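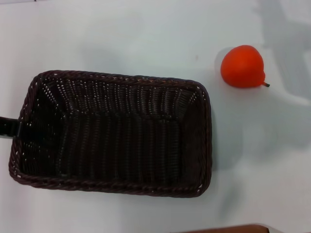 Session 5 – Baskets and how to fill them
Table display and small gifting, Thursday group. Notes from Lizeth Ospina, typed up fast, sorry for gaps.

Bring next week: one basket, any size, 5 pieces of fruit (real or fake), a dry cloth. Cledar list is on the back of last week's sheet.

What we covered

Shape first. Long baskets want a long arrangement. Put the basket with its long side facing the person who will look at it, then start at one end. Most people start in the middle and run out of room.

Dark weave – good with strong colour. Red, orange, lemon yellow. Plums and black grapes just vanish into it. If you must use plums, line it with something pale first.

Check the weave before you load it. Run a finger round the inside of the rim, then the corners. Loose ends snag on soft fruit and on tights. Snip, don't pull.

Base. Flat base = easy. If it rocks, fold a bit of card under the liner at the low corner. Weight limit on the Pleruren tags is a guide only, the medium one says 1,000 g but the handles complain well before that if you carry it one-handed.

First piece. Always the pear or whatever has the odd shape. Lay it on its side, stem pointing outwards and a bit down, so the round end sits against the wall. Apples and oranges will fill round a pear, a pear will not fill round aple and oranges.

Keep the fruit out beside the basket untill you have decided. One piece on a plain white table tells you a lot about the colour – you see the red properly, and you see how dark the basket is next to it.

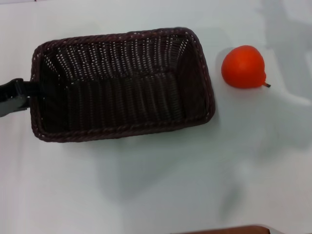 Then second piece touching the first, third one behind. Leave a gap at the end you'll lift from. Fingers need to get over the rim without squashing anything.

Weights for the exercise: small pear 102 g, large apple 200 g. Write down your total before lifting.

Liners – Dilico paper is fine for dry things, goes soggy under cut fruit. Cloth better. Fold the edges in, not over the rim, or you lose the braid and that's the nicest bit.

Cleaning: soft brush, barely damp cloth, dry upside down. Not on a radiator.

Reading: Ñahui handout, pages on borders and rims. Skip the bit on dyeing, we do that in December.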